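How does a robot know what to do next?

I write the code for a robot arm that takes old computers apart, and kids at Trudalside always ask me if it thinks. Kind of! First comes seeing. My program gets numbers for every dot of color and has to guess which dots are "hard drive."

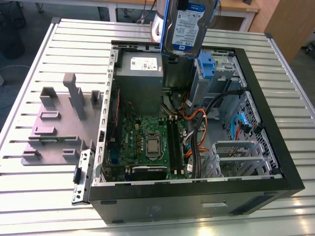
Next comes planning. The program tries out 50 paths in its head (well, in its memory) and tosses any that would bump something.

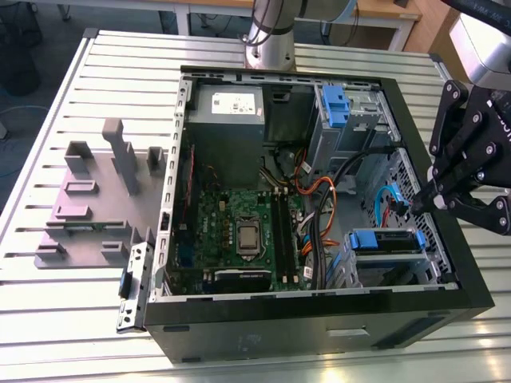
Rafia Jadoon asked, does it ever pick a bad path? Yep! So then we fix the code.

Last is control: tiny "move a bit" orders, over and over.

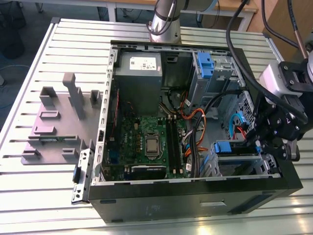

The gripper reaching into the drive bay

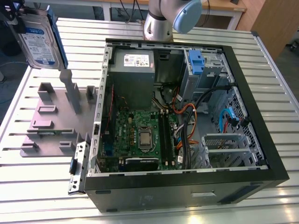 Code also has to remember where things are. Once a hard drive is up in the air, like the one held upright beside the black gripper, my program adds its size to the plan so it won't whack the case!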